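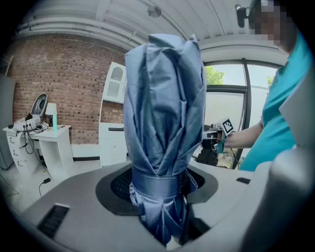 Commuters on the east side of Bremau will be able to borrow an umbrella at the bus station and return it at the public library, or the other way around, under a lending plan the city approved last week. The plan covers both buildings and the covered market on Soltani Street, and it starts in January. Riders have asked for something of the kind since the shelters on Soltani Street were taken down for road work in the fall. The umbrellas are plain ones, such as a blue model with a wide strap of the same fabric that wraps around the folded canopy, and the city is asking borrowers to fasten the strap before bringing one back.

Borrowing will be free for the first day. After that a charge of $3 applies for each day the umbrella is out, up to the replacement cost. A library card or a monthly bus pass is enough to sign up, and people who have neither can register at the station ticket window with a photo ID.

The city has bought 800 umbrellas for the first year. Of these, 200 will go out when the program opens and the others will be kept in storage at the Konari depot to replace any that are lost or broken.

"People get off the bus in the rain and they have a long walk to the clinic or the school with no cover," said Jonalyn Manalo, who manages rider services for the city bus department. "The shelters are not coming back until the road is done. We wanted something in place before the worst of the winter."

The road work on Soltani Street was first due to end in November. It was delayed when crews found an old water main that was not on the city's maps and had to be moved. The contractor, Hostudo, now expects to finish the sidewalks in spring, with new shelters to follow. Bus route 23, which runs the length of the street, has been using temporary stops marked with signs on poles.

Those stops have drawn most of the complaints. Faith Kashindye, who rides the 23 to her job at a bakery near the market, said she has missed the bus twice after waiting in a doorway across the street.

"The driver can't see you over there, so he keeps going," she said. "If I can stand at the stop with an umbrella, that helps. I would still like a bench."

Benches are not part of the plan. Manalo said the sidewalk at the temporary stops is too narrow for them while the fencing is up, and that two of the stops may be moved closer to the market entrance once the north side of the street is paved.

The council vote was not unanimous. Amado Dela Peña, who represents the ward south of the river, voted against the purchase and said the money should have gone toward temporary shelters. He also questioned whether the umbrellas would be returned.

"I have lost three umbrellas of my own this year and I was trying to keep them," he said at the meeting. "I don't see why we would do better with these."

Supporters of the plan pointed to the daily charge, which will be billed to the borrower's library or bus account. Library director Abimbola Akande told the council that the library already handles late fees for tools, board games and museum passes, and that the desk staff can take on umbrellas without extra hours.

Borrowed umbrellas can be returned at any of the three sites during opening hours. The library is closed on Sundays, and the market closes at 2 p.m. on Saturdays. The bus station is open every day until the last bus leaves. Umbrellas should not be left with drivers or put in the library's book drop.

Anyone who gets an umbrella with a bent rib or a torn canopy is asked to tell the staff when bringing it back. There is no fee for wind damage. Children under 12 need a parent or guardian to sign up for them.

Aileen Pangilinan, who runs a fabric stall at the covered market, has agreed to do small repairs for the program at a set price per piece. She said she expects most of the work to be stitching canopy tips back onto the ribs, a job she already does for customers.

The council will get a report on the program in the summer, including how many umbrellas have been lost. Registration forms are available now at the library front desk and the station ticket window.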